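Software corner: grasp planner, spring release

Quick one this time, demo prep has eaten the week. Rostam Nazari's lot merged the new grasp planner into the Zungate branch on Thu 25 March and it's been on the bench at Drarkgate ever since. Please pull before you run anything. If your build complains about a missing config file, delete the cache folder and try again, that's all it is.

What's changed. The old planner picked a grasp from the overhead view and stuck with it all the way down. Fine for boxes. Rubbish for anything round and shiny. Mousavi (the new one, Ghazal Asadi's choice of name, complaints to her) keeps replanning off the wrist view until the fingers start to close. It fits a circle to the rim, works out the centre, nudges the wrist over, does it again. 21 updates a second on the bench machine, a bit less on the laptops.

Cans are the hard bit. Bare metal lids throw bright spots and the old detector loved a bright spot, it would happily decide a highlight was the edge of something. Ghazal's fix is to mask anything near full white before the circle fit and let the fit fill in the gaps. Also copes when the bottom of the lid drops out of view, so long as there's enough arc left to go on.

Silver can at the wrist camera, one with the fingers gripping it and a pink plate behind, one with the fingers open either side of the lid:
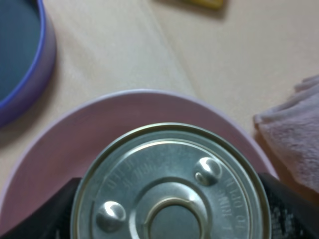
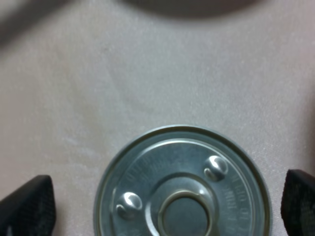 Next job is the finger width estimate. At the moment the planner takes the rim diameter, adds a margin and opens to that. Margin is 5 mm a side and it's hard coded, yes we know. Rostam wants it read from the object file so the soft things can have a bigger one. Should be in by the end of next week, if the tests behave.

Speaking of tests. The replay suite now has 3248 logged approaches in it and takes far too long to run. Don't run the whole lot on your own machine, use the nightly. If you only touched the perception side then the short set is plenty, 900 approaches, you can get a coffee while it goes. The short set is picked at random each night so if something fails once and then passes, write down the seed before you shout. Pasting the seed in the channel is enough. Screenshots of your terminal are not, we can't copy out of them.

Known problems, in no order:

Two round things close together and the circle fit can hop from one to the other. There's a lock on distance but it's too loose. Ghazal is on it.

Wrist exposure is set at startup and never touched again. If someone puts the blinds up half way through, restart the camera node. Auto exposure was tried and made the fit wobble, so it's off for now.

The viewer draws the planned finger positions one update behind. The arm is right, the picture is wrong. Please stop filing this one, we have it four times allready.

Jamach drivers: stay on the version you've got. The newer one changes how gripper width is reported (half width instead of full) and the planner will beleive it without a murmur. Rostam is writing a check that refuses to start if the numbers look daft. Until that's merged, leave it alone.

Logs. Please name your runs. We've got a folder with dozens of things called test, test2 and test_final and it's no use to anyone. Date, object, your initials. Old unnamed ones get cleared out when the disk fills up, so move anything you care about.

Planner code review is open till the end of the month, comments on the branch please and not by email. The bigger rewrite of the retry logic is pencilled in for September. If you want a go at it, tell Rostam soon, he's drawing up the list now. Bench bookings as usual on the sheet by the door.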